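The producer wanted the bass line back by six. I had 18 tracks open and a chorus that sagged, and the singer, flying in from Nurkar, had already changed the key twice.

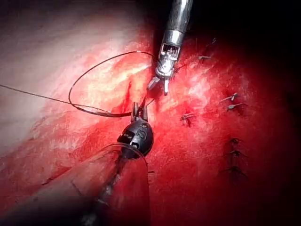

Silver jaws above, black jaws below holding the thread.

I slowed the drums to 106 and played the riff again. It sounded like the old Duvlow records my uncle sold from his van, so I kept it.

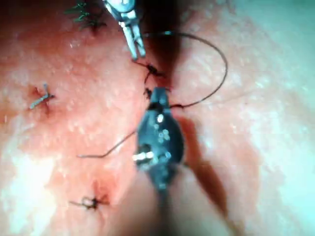 Photo: Cikuven Studio

At four the singer called from the airport. She had a new second verse and sang it to me over the boarding calls. I wrote it on the back of a phone bill. 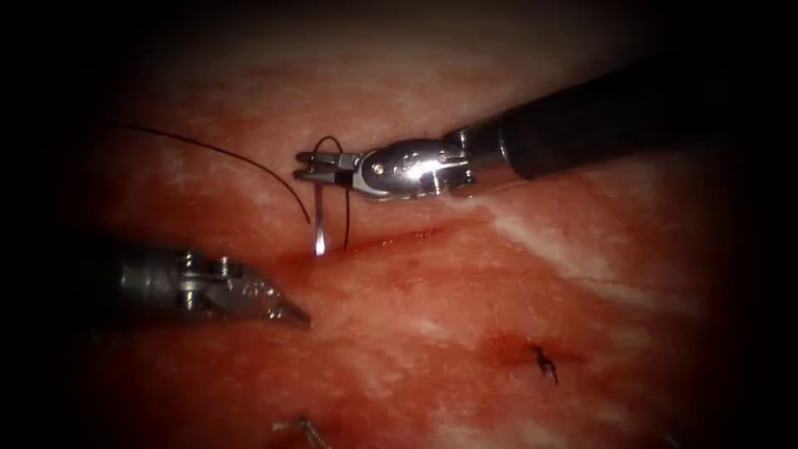 The verse was too long for the riddim. I cut two lines and moved a third, and there was still a hole before the hook. I thought of a curved needle held over red tissue, closed jaws gripping it, and I left the hole alone for one bar. Then I brought the bass in under it.
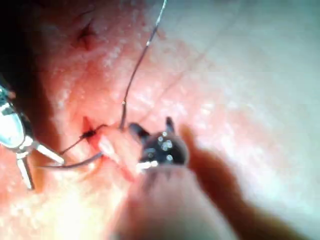

Two instruments at work on a suture.

She came in at ten past six with her coat on and listened standing up. She asked who was playing bass. I said I was. She put down her bag and asked for the headphones.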